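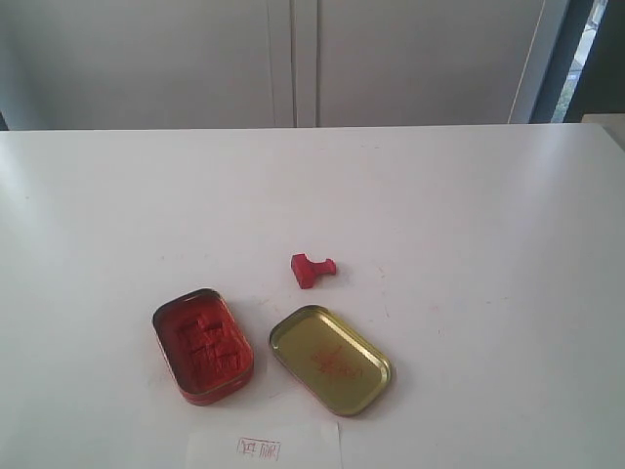

4 min read

Looking after the fingers on a seal-stamping arm

I've had a Plivevar arm doing red-seal stamping on my bench in Gratstead since June, and I get more questions about keeping the thing clean than about anything clever in the program. Fair enough! Seal paste is oily, it's very red, and it travels. It gets on the stamp handle, from there onto the fingers, from the fingers onto the paper, and then you've got a nice crisp seal with a pink smear next to it.

So this is my maintenance routine for the gripper, the wrist camera and the tin, plus the re-teaching you'll need to do once everything's been moved. I'm writing it for a two-finger gripper with a camera at the wrist, running the Grukley controller. Menu names will be different if you've got something else, but the order should hold up fine.

What you'll need

Lint-free wipes (more than you think)
Isopropyl alcohol in a small bottle
A wooden or plastic spatula for the paste
A soft lens cloth that never, ever touches paste
The hex key for your finger screws
Scrap paper, same weight as your real sheets

Step 1: Park it and cut the power to the gripper

Send the arm to its park pose, wait for it to stop, then hit the gripper disable in Grukley. Don't just pause the program. A paused gripper still has force behind it, and I've had my thumb nipped with a wipe halfway between the fingers. It wasn't a bad pinch, but I said a few things the neighbors probably heard.

Step 2: Wipe the fingers

Alcohol goes on the wipe, not on the finger. Start up near the mount and pull toward the tip, then fold the wipe to a clean side and do it again. Black fingers hide red paste really well, so go by the wipe. When it comes away clean you're done.

Do the inside faces last and take your time over them. That's where the stamp handle sits, and an oily film there lets the stamp rotate in the grip as it presses. If your seals have started coming out tilted, try this before you touch a single line of code (I lost an entire evening learning that one).

Step 3: Check that the fingers meet

Turn the gripper back on, jog the arm up over a bare patch of table and close the fingers on nothing. Look at them in the wrist camera.
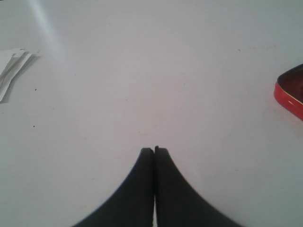
Closed on nothing over the middle of the table. The right tip shows very slightly higher than the left.

A thin sliver of daylight between the fingers doesn't bother me. What I look at is the tips. If one looks a hair higher than the other, check that each finger is seated all the way against its mount, then snug the screws with the hex key, a little on one and a little on the other. Close it again and compare. On my gripper a tiny mismatch in the camera view has never hurt the grip, so if both fingers are properly seated I leave it alone. If yours is getting worse from week to week, something's loose.

While you're looking at that view, check the rest of the table too. Specks and smudges show up well on white, and a blob of paste under a sheet will bleed right through to the front. Give the surface a wipe if it needs one.

Step 4: Clean the camera

Dry lens cloth only, tiny circles, no alcohol. My friend Meron Alemneh uses a rubber puffer first to blow off paper dust, and I've stolen that habit. If you see a pale streak in the picture that's still in the same spot after cleaning, jog the arm sideways. If the streak stays put on the table as the arm moves, it's glare from a window or a lamp. If it travels along with the camera, go back and clean the lens again.

Step 5: Stir the paste

Every dip leaves a dent in the paste, and a robot goes back to exactly the same place every single time. A person wanders around the tin without thinking. After enough cycles the arm is pushing into a hollow and picking up next to nothing, and you get broken outlines and half-missing characters.

Work the paste up from the sides with the spatula and heap it a bit in the middle. In Grukley I also turned on the dip offset, so the target shifts a little after each press. I stir every 300 impressions now. The longest I ever let it go was 1283, and the last sheets from that batch were pretty sad.

Keep the lid within reach, and put it back on when you finish for the day. Dust and paper fluff in the paste are miserable to pick out.

Step 6: Re-teach the three places

If you've moved the tin, the paper or the stamp rest, teach them all again, even the one you're sure you didn't bump. I go in this order:

Stamp pickup. Close slowly and watch whether the stamp shifts as the fingers touch it. If it does, you're off center.
Dip. Come straight down. Coming in at an angle drags paste up the side of the stamp.
Press. Use scrap paper, start high, and lower it in small steps until the full outline prints.

My press force is set to 39 on the Grukley slider. Please don't copy that, it depends on your stamp, your paper and what's under the paper. Jean McIver runs the same arm with a Lucero pad under her sheets and her setting is nowhere near mine.

Step 7: Run some scrap

Light and patchy all over means not enough paste, or not enough force. Light on one side means the stamp isn't flat in the grip, so go back to pickup. Thick, filled-in lines mean too much paste, and dabbing more gently will help more than pressing more gently.

Once the scrap looks good, save the poses under a new name and keep the old set until you've made it through a proper batch. Then wash your hands before you load the good paper.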